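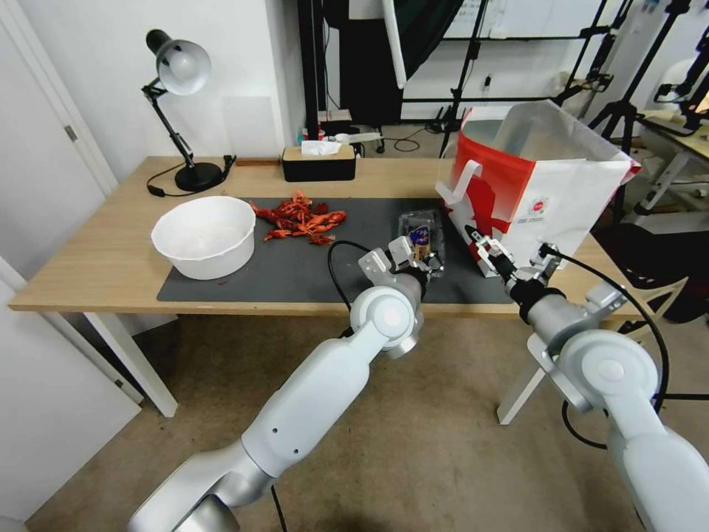 Crawfish beside a white basin.

Pao-chu Kan has heard the sales pitch for farmed freshwater crustaceans often enough to recite it. Low feed, quick growth, restaurants lining up at the gate. She ran ponds outside Kerora for three seasons and doesn't believe much of it.

"Ask who's making money," she says. "It's the bloke selling the pond liners."

The latest pitch comes from Fetdale, which is offering growers a starter package and a promised buyer at Larnen. Its brochure talks up a harvest of 1,093 kilos from a single property. I ask Kan what she makes of the figure.

"Which year? How many ponds? What did they spend on power? I rang and got put through to a fellow who sent me the same brochure."

Her own best year ended in May with a cold snap and a burnt-out aerator. She lost 60 per cent of her stock over a weekend. The insurer at Jemal declined the claim, and she's still cross about the wording.

I put it to her that plenty of growers seem happy enough. She shrugs.

"Happy in the first year, sure. Everybody's happy when they're digging."

She does still eat them — boiled, with too much garlic — and she buys them now. Would she go back to farming if the Larnen contract proved genuine?

"Show me the contract," she says. "Then show me the bit on the back."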